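Learning to Swim at My Age

July 18, 2022

So I finally did it. I signed up for adult swim lessons at the Flestness pool, after telling everyone for years that I was going to, and then telling everyone that the water was too cold, or that work was too busy, or that I didn't own a suit (I owned three suits, all of them bought in a burst of good intentions and never worn past the ankles).

A little background for those of you who haven't had to hear this in person. I grew up a long way from any lake, and the town pool closed before I was old enough for lessons. My mother couldn't swim and was scared of water, so on vacations we were beach people in the sense that we sat on the beach. I learned to be very good at holding towels. I'm the one in every group photo who is completely dry.

What pushed me over the edge was a trip last December. We stayed at a place with an indoor pool, the kind with a fake waterfall, and my niece asked me to come in the deep end with her. She's six. I told her my stomach hurt. She patted me on the arm and said she'd swim a lap for me, and then she did, and I sat there on a plastic lounger feeling like an absolute fraud. I signed up from my phone before dinner, and then I put it off until spring, and then until summer.

The class is 12 lessons, two a week, evenings. There's a beginner group and a "returning" group, and I want you to know I was tempted to go with the returning people just to save face. Thank goodness I didn't. The returning people were doing flip turns on the first night! 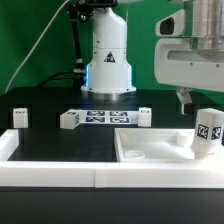 Green background, white robot arms and a little blue light.

Lesson one was almost entirely about breathing. We stood in water up to our waists, held on to the gutter, put our faces in and hummed. That's it. You hum so the air comes out of your nose and the water doesn't go in. I felt ridiculous for the first minute and then I was weirdly into it. You can hum anything you like. I did the theme from a cop show I watched as a kid, and the man next to me was doing something slow and churchy, and between us it sounded like a very sad kazoo band.

Our teacher is Hongmei Yan and she is wonderful. She's tiny and she has a voice that could stop traffic. She doesn't say "relax," and I'm so grateful, as I've never once relaxed when somebody told me to. She says "get long." Get long, get long, reach for the wall like there's a sandwich on it. I don't know why the sandwich helps but it does.

Lesson two was floating, and I hated it. I'd assumed floating was the easy part, the thing you do when you're tired of swimming. My legs sank. Every time. I'd get my ears under (a horrible feeling, all that glugging) and my head back, and for a second I'd think I had it, and then my feet would go down like two bags of sugar and the rest of me would follow. Hongmei kept one hand under my shoulder blades and told me to push my belly button at the ceiling. By the end of the hour I could hold it for a few breaths before I folded up. I went home and ate a whole frozen pizza and fell asleep in my clothes.

Which brings me to the hunger. Why did no one warn me about the hunger? I've done plenty of walking in my life, and I did one of those bike classes for a while, and neither one made me want to stand in front of the open fridge eating cheese off the block. I now pack a peanut butter sandwich and a banana and eat them in the car in the parking lot with wet hair. It's my favorite meal of the week, I'm not kidding.

OK, gear, as a couple of you asked on my last post. I started with goggles from the bargain bin and they leaked from the first minute. I spent more time dumping them out than I did with my face in the water. Then I bought a pair of Jaltos – sorry, Jalteos, I always get that wrong – with the softer seal, and they fit my face much better. They leave rings around my eyes until bedtime, but I can live with that. The cap I got is a Hamann, the fabric kind, and it keeps my hair out of my mouth and does nothing whatsoever to keep it dry. If you have long hair and have found a cap that does, please tell me. I also have a big mesh bag that lets everything drip all over my trunk, so I've put an old bath mat down in there.

Lesson three we got kickboards and I found out that I go backward. I'm serious. I was kicking as hard as I could and the wall in front of me was getting farther away. It has to do with my ankles, apparently. You want floppy feet, pointed out behind you, and mine were flexed like I was standing on a ladder. Hongmei had me sit on the edge and kick with my toes turned in a little, just making small splashes, and when I got back on the board I moved forward. Slowly! A toddler in a duck ring could have passed me. But forward.

By lesson five I could get most of the way across the shallow end with my face in, kicking and doing arms, and then I'd need to breathe and everything would come apart. Breathing to the side is the whole ballgame, it seems to me. I lift my whole head like a startled horse, my legs drop, I swallow a mouthful, and I stand up. I've been practicing the head turn on my bed at home with my ear on the pillow, and my husband has stopped asking.

The other thing I want to write down, so I remember it later, is how quiet it gets. When my face is in and I'm doing the humming, I can't hear the lifeguard or the music from the aqua class or my own to-do list. I see the black line on the bottom and my own hands going by. I'm a person who worries in the shower. I worry in line at the bank. And for as long as one breath lasts I don't have room for it.

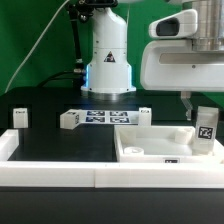

Reinhold Diekmann wrote in to say that he learned at 61, that the side breathing took him a whole winter, and that what fixed it was keeping one goggle in the water and looking at the lane rope instead of the ceiling. He also thinks I should quit counting strokes and try singing in my head.

Thank you, Reinhold! I tried the one-goggle thing on Thursday and got two real breaths in a row, and then I was so pleased with myself that I inhaled on the third one and had to hang on the rope and cough for a while. Two is still two more than I had.

My goal, and I'm putting it here so I can't wriggle out of it, is to swim 500 yards without stopping by the time we go back to the waterfall place. I know that's a warm-up for some of you. My cousin does 1,000 before work and then goes and has a normal day. At the moment I can do one width and then I need a chat. There's also the open water day at Plurkonach at the end of the season, with a roped-off bit for beginners, and Hongmei has started mentioning it in a casual voice that doesn't fool me at all. It's a lake. There are fish in it. I've said I'll come and hold the towels, and she just wrote my name down on her clipboard and walked off.

Next lesson is tomorrow night and we're doing the deep end, holding the wall. I've already packed my sandwich.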